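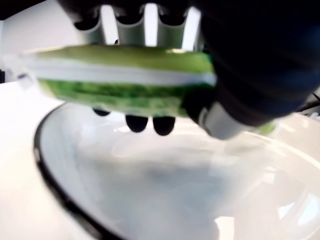
Sponges, bowls and the toothpaste thing

We use cookies to make this site work. By staying here you agree to this. Accept / Manage

Quick one tonight, the pasta is on and I have maybe twenty minutes.

Got a bunch of messages after the October dishes post asking what I use on white bowls. So. A green sponge. Yellowish-green smooth side, darker green scrubby side. No secret. I buy whatever multipack is closest to the register and I have tried the fancy ones and gone back every time.

White bowls though. I love them and they show everything. Every fork line, every tea ring. My big white one gets used for salad, bread dough, popcorn, and soaking the baby's bibs (sorry) (it gets washed in between).

What I do:

Rinse first. Warm, not boiling.
Smooth side for the inside, a drop of soap, go around in circles from the bottom up.
Scrubby side ONLY on stuck stuff and only lightly. I dulled the inside of a Nisico serving bowl going at it with the rough side like a maniac. Still sad about it.
Squeeze the sponge out hard and stand it on its edge. Flat on the sink and it stinks by morning.

That's the whole routine. My sister Sidra Sandhu (yes I'm using your full name, you said I could) puts hers in the dishwasher top rack. I forget every single time so I just toss mine when it gets sad looking. Maybe every two weeks? Three if it's a busy month.

OK the gray marks. If you have white plates you know them, those little pencil looking lines from the knives. Regular soap does nothing. Baking soda paste works but I never have baking soda when I need it, its always in the back of the fridge turned into a brick. So: toothpaste.

Plain white kind. Not gel, not the one with the blue beads. A blob the size of a pea, rub it on with a damp soft cloth, leave it a minute, rub again, rinse really really well. I went over a whole stack of Stuvlow plates like this last winter and most of the lines came off. Not all. Two plates still have one long scratch that I think is a real scratch and not just metal, so that's that.
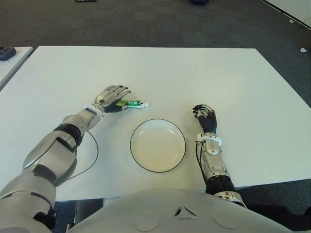 Go easy on anything with a painted rim. I kept right to the middle of mine and stayed off the edge completely, becuase Sidra rubbed half the gold off one of her Hou saucers and then called me about it like it was my fault. Test a spot on the back if you care about the plate. If you don't care about the plate, live your life.

And rinse again. Mint soup is not nice. Ask me how I know.

Other things people asked:

Magic eraser type things, fine for mugs, I don't like them on shiny stuff.

The Skellusel drying rack, yes still have it, still wobbly on the left. Wouldn't buy it again but won't replace it either.

Do I dry by hand. No. Air. Unless people are coming over.

Someone said the dishes post got nearly 3,000 views?? Over washing up. I don't know what to do with that. There were 53 comments last time I looked and I've answered maybe ten, I'm getting to them, promise.

Next time I want to do the drawer under the oven. It has lids in it with no pots. Pots with no lids. A muffin tin I swore I gave away

Timer's going, bye

Contact me | Copyright, all words mine, please ask before reposting | Back to top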